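Teaching two arms to fold a shirt: how I record my demonstrations

I get asked fairly often how to collect folding examples at home, so I've finally written it down. It's long, sorry, but most of it is stuff I got wrong the first time. I'm assuming you already have a pair of arms that you can drive by hand and some way of logging the joints and the video together. I use a little recorder called Vaser (my own scripts, held together with hope), but anything that keeps the streams in time will do.

Step 1: Pick one job and write it in a sentence

Mine is "fold the garment in the middle and add it to the pile on the left". That's it! I started with "tidy the laundry", and every episode ended up different because I kept changing my mind about what tidy meant. Write the sentence on a bit of tape and stick it where you can see it.

Decide what finished looks like too. For me an episode is over when both grippers are open and clear of the cloth. If you stop recording early on some of them, the model learns to hover about at the end, and it's horrible to watch.

Step 2: Dress the cell and then leave it alone

I line my walls with patterned wallpaper and change it between batches, never in the middle of one. Same goes for the work surface. Renzo Valentini talked me into this after his first model, trained against one plain white wall, fell to pieces the moment he moved house.

Zip-tie anything that hangs on the walls. Check your cables as well: push both arms out to full reach and make sure the conduit doesn't sweep across the table, or you'll be knocking your folded pile over every other go.

Step 3: Warm up without recording

Do four folds with the logger switched off. Your first few of the day are always clumsy, and I'd rather they didn't end up in the set. I record mostly in the evening, after 8 pm, when the light in the room has stopped changing.

Step 4: Drive the fold slowly, with both hands

Bring one gripper down to press the cloth and send the other to the edge. Don't rush the edge! Fabric slides, and if you grab too high you close on nothing. Come in low, with the jaws just open, pause for a beat, then close. I keep the pressing arm still until the other has a proper grip – moving both at once looks clever, but my models never copied it well.

The striped grey one is my favourite for practice, with the checked flannel already folded and out of the way beside it. 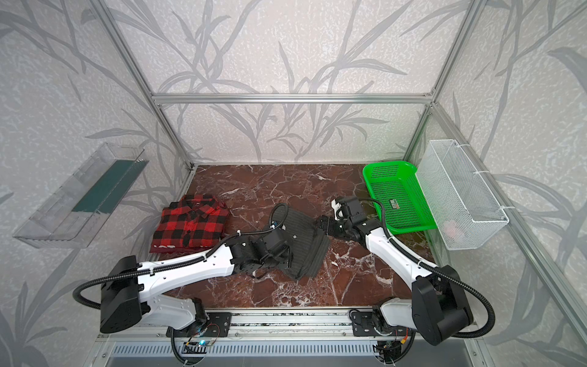 Step 5: Keep the honest mistakes, bin the daft ones

If the cloth slips and you recover, keep it. Those episodes are gold, and Tullio Sanna reckons they did more for his Koltis project than anything else he tried. If you sneezed and sent an arm into the rail, delete it straight away while you remember which one it was.

Step 6: Mix up your starts

Turn the garment a bit each time, shift it a hand's width, leave a sleeve tucked under. Swap garments every so often as well. I change mine after roughly 500 episodes, though that's just when I get bored of looking at it.

Step 7: Label before bed

One line each: garment, start pose, good or slipped. I left mine for a whole batch once and had to sit through 2239 clips in October with a cold. Never again. Back the folder up to a second drive when you've finished, and park the arms before you cut the power.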